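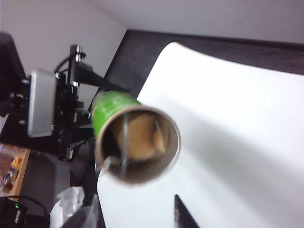

Wrist cam, green chip can, one finger inside the rim.

Sunday, February, bench 2

Quiet in here today so I finally got to spend a whole afternoon on the chip can. For anybody reading this who missed the chore list discussion: we're trying to answer the boring question, can the arm do the small stuff people do in a kitchen or a break room without thinking, and "get the chips out" made the list right after "wipe counter" and "pair socks." I voted for it. I regret it a little.

The can is the kind with a plastic tray inside that slides out with the chips lined up on it. I like it as a test item because it's two chores in one. You have to hang on to the outside and you have to pull something out of the inside, and the outside is round and wants to roll. My kid does this in a moving car with one hand!

Setup is the same as last week except I swapped the old grasp planner for the Vornico build and turned the closing force down. White sweep on the table. Wrist cam exposure still set by hand, auto keeps hunting when the can gets close to the lens and everything goes mushy.

Planned 80 tries, wrote down all of them, no tossing the ugly ones this time (we had that argument already). Scoring is dumb on purpose: tray comes out far enough for a person to take a chip, can stays on the table, chips stay in one piece. All of those or it's a fail. I got 12 passes. So, yeah. That's with a fresh can whenever the old one got dented, and I'll put the receipt in the drawer.

Where it goes wrong, more or less in order of how much it annoyed me:

Finger goes in the can too deep and presses on the chips. Force reading hardly moves when this happens, chips are soft compared to anything else we grab. You hear it before you see it in the log.

Finger goes in at a good depth but grabs the rim along with the tray lip, so the whole can comes along for the ride. This is the most common one by a mile.

Can rolls. I tried a strip of shelf liner under it for a few tries and it helped, but then I took it back out, I don't want to be solving this with shelf liner. If somebody's counter has shelf liner on it, great, good for them.

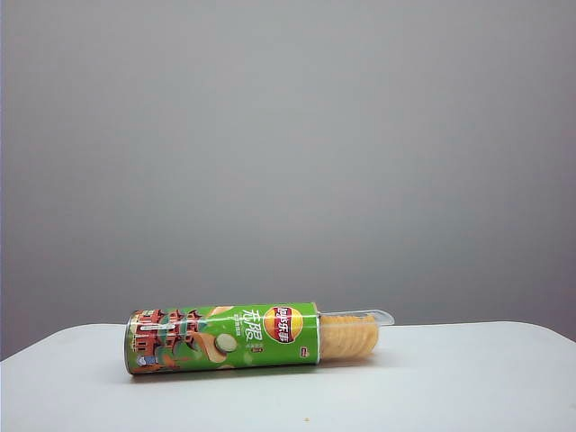
What I want at the end of a pull is the tray partway out, the stack still in its row, and the can still lying there on its side. Partway is plenty. If the lip sticks out past the chips then the next grab is easy, there's a flat bit to pinch and no metal close by. It's the first bit of travel that's the killer. I may split this into two skills, "start the tray" and "finish the tray," and score them separately, otherwise the good half keeps getting buried under the bad half.

The other thing is that the tray is clear. Depth hates it. With clear plastic and the overhead view it mostly reports the chips and skips the lip completely, so the planner thinks the chips are the handle. Which explains the crunching, I guess! I hand-marked the lip in a batch of stills and fed those to the Breltus segmenter. It's better on the lip now but it also found a lip on my coffee mug and on the edge of the table. We have 2,836 labeled stills from the pantry items and almost none of them are see-through stuff. Somebody should fix that and I have a bad feeling it's me.

Time: a good pull took the arm 103 seconds, counting the part where it backs off, thinks, and comes in again. I do it in the time it takes to say so. Speed doesn't bother me much yet. If I came home and the chips were ready I wouldn't care how long it spent on them. Crushed ones I'd care about.

So is it doing the chore? My answer for the list is "no, but close enough to keep going." I'd put it behind the jar lids and well ahead of the socks. The shop-floor version (pulling liners out of the parts tubes over at Hovgate) should be easier, the tubes sit in a rack and can't roll, and the liners are opaque. I'd like to try that one before we tell them anything.

To do:
- cap insertion depth from the rim, stop trusting force for this
- label clear plastic, at least the lip and the tray edges
- try a thinner fingertip, the Gallardo set has one, check the drawer under the printer
- wipe the table between runs, crumbs are showing up as objects
- buy more chips (not the spicy kind, I rubbed my eye)

Left the arm parked and the bench powered down at 6:40. The logs are copied over, the broken ones are in the same folder as the good ones, please leave them there.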